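Date: 23/09/2023
Subject: Re: Repeat prescriptions at the Katenton surgery

> Has anyone else had trouble with repeats since July? I put mine
> in at Fonis on the way to work and it took 5 days to come
> through. It used to be next day. Is it quicker to use the
> website, or do they all end up in the same pile?

They all go to the same place, as far as I can tell. I have tried both. The paper slip took 3 working days and the website took the same, so I have gone back to paper.

The hold-up is at the surgery end. A repeat has to be signed off before the chemist even sees it, and the practice now has 1,316 patients on its list with one doctor in most mornings.

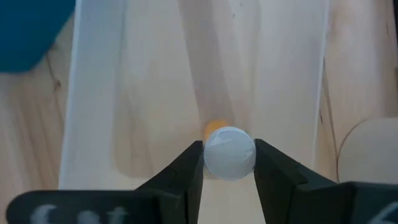
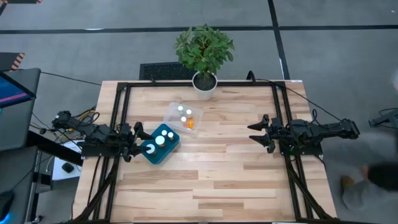
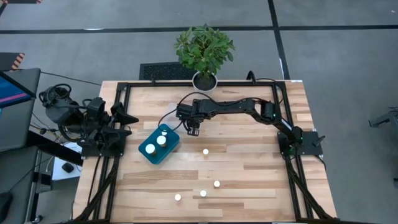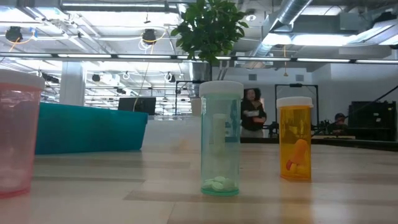 If you are down to your last week, ring the desk before ten and say so. They can mark it as urgent. I did this in July and picked mine up the next afternoon.

You can also ask to have your repeats moved to Zalewska on the Skostance road. It is a longer walk, but they stay open 30 minutes later and there is usually a seat. You need to fill in a form for this – the surgery has them, the chemist does not.

One more thing, check the review date on the tear-off part. Mine had passed and that held it up the time before.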